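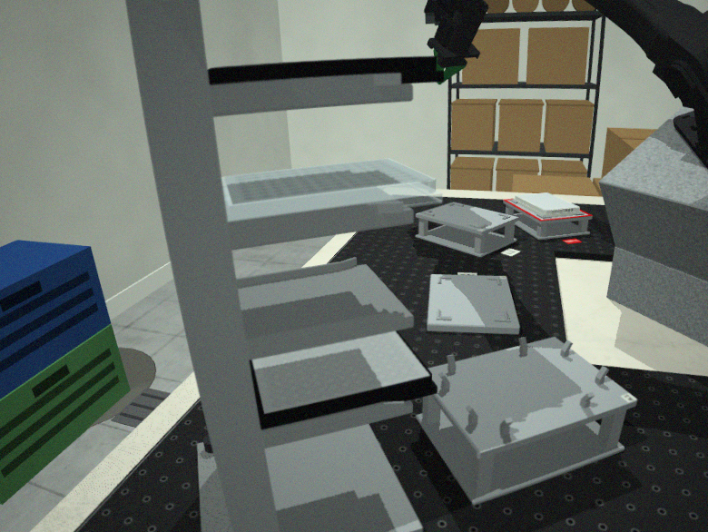
Plate rack, lidded plate on second shelf.

9 Feb 2021
Stiltow buffer again. pH drifted overnight, 2 of the Perron bottles cloudy. Tossed both. Kwok-wai thinks its the January water, I think the caps. Remade from lot 163, filtered this time. Blank reads 41, still high but usable. Chie wants the old Sako stock kept for comparision, back of cold room, bottom left. Don't use it!! Rerun standards after lunch, then order caps from Pilmont.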